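The White Cupboard

The cupboard came with the house, or the house came with the cupboard, depending on which of my aunts you asked. It stood in the back kitchen at Clesby, so wide and so pale that visitors took it for part of the wall until someone went to it for the marmalade. My grandmother had bought it from a shop called Barrera's for 200 pounds, a sum she mentioned every Christmas with a little shake of the head, as though she might still take it back.

I went up in March to clear it out. I had brought bin bags and a roll of brown tape and a very firm idea of being finished by four o'clock, and by four o'clock I was sitting on the lino with a biscuit tin in my lap, reading the backs of seed packets. She had kept everything, bless her. There were jam jar lids without jars, and a pie funnel shaped like a blackbird, and a Flukel egg timer still in its box with the guarantee filled in and never posted. There were candles for a cake, twenty of them, all burnt to the same height, tied up with a bit of wool.

"Are you getting on?" my mother called from the front room, where she was supposed to be wrapping the glasses.

"Very nearly," I said, and opened another tin.

The bottom part was the difficulty. It had always stuck, and when I was small I believed that was because something lived in there, something with long patient fingers that held on from the inside. My grandmother never told me otherwise. She would give it a thump with the heel of her hand, just to the left, and say "Excuse us, please," very politely, and open it, and out would come the good tablecloth smelling of lavender and cold. I used to say it too, under my breath, long after I had stopped believing in the fingers – well, a fair while after.

So I knelt down and thumped it. Nothing at all. I thumped it again, further over, and went and fetched a butter knife and thought better of it, and then I sat back on my heels and looked at the thing properly, all that plain smooth white and the one thin dark line going across.
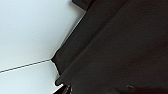
Noboru Shibata
Fiction contributor

"You have to ask," said my mother. She had come in with newspaper under her arm and a sherry glass in each hand, and I don't know how long she had been standing there.

"I'm thirty-eight," I said.

"She was ninety-one and she asked."

The tap dripped. Outside, the neighbour's boy was bringing in the bins, and the light had gone that soft bluish way it does up there before the kettle goes on.

"Excuse us, please," I said, and thumped, and my mother said it with me, half a word behind.

It opened as sweetly as you like. The tablecloth was on top, folded in six, and she put down the glasses and took the other end of it, and we shook it out between us across the kitchen.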